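From: Adelmo Ferraro
To: the Medrano Street sourdough list
Subject: Re: [bread] Starter gone flat again?

Nimal Majumder wrote:
> Mine did the same thing last December. It sits there with a few sad
> bubbles on top and smells like nail polish. I fed it twice a day for a
> while and nothing changed. Are you still using the all-purpose from
> Kamero? I switched to rye for one feeding and it woke right up, but I
> can't swear it was the rye. Also, what's your kitchen like at night?
> Mine gets pretty chilly.

Hi Nimal, hi everybody,

Yes, still the Kamero all-purpose, the big sack, because I'm cheap and it's on the way home. The nail polish smell is exactly what I've got! My sister says to throw it out and take some of hers (she named hers Bita, and talks about it like it's a third kid), but I've kept this one going since the old apartment and I'm stubborn.

So I tried your rye idea Friday night. I dumped most of it, kept a spoonful, and gave it half rye and half white with water a little warmer than my hand. Then I put the jar in the oven with just the light on. By 10 the next morning it was up past the rubber band and had that nice yogurt smell again. I did a little dance, which the dog did not appreciate. 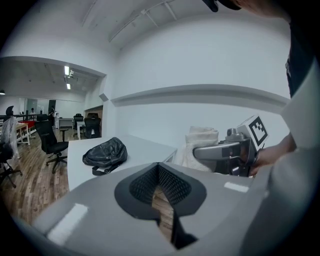

Then of course I got greedy and baked with it that same day. I used 300 grams of flour for a small loaf so I wouldn't waste much if it flopped, and well, it half flopped. Great crust, good flavor, but a big tunnel right under the top and gummy underneath. I think it needed another couple of feedings before I asked it to do any real work. Or I shaped it badly, which is always possible with me.

About the cold kitchen: yes, mine too. The window over the sink doesn't shut all the way and the landlord has been "coming by to look at it" for ages. I've started leaving the jar on top of the fridge wrapped in a dish towel. It helps some, though I knocked it off once reaching for the cereal and spent my evening scraping paste off the baseboard.

Does anybody here use a proofing box? I saw the Pundidex one at the kitchen store and it folds flat, so I could keep it behind the door, but it costs more than I want to spend on keeping flour and water cozy. If you've got one and you'd lend it for a weekend, I'll pay you in bread (good bread, not the tunnel kind).

Nimal, did you go back to plain white after that one rye feeding or keep a little rye in the mix? I've got nearly 5 pounds of it now and no plan.

Adelmo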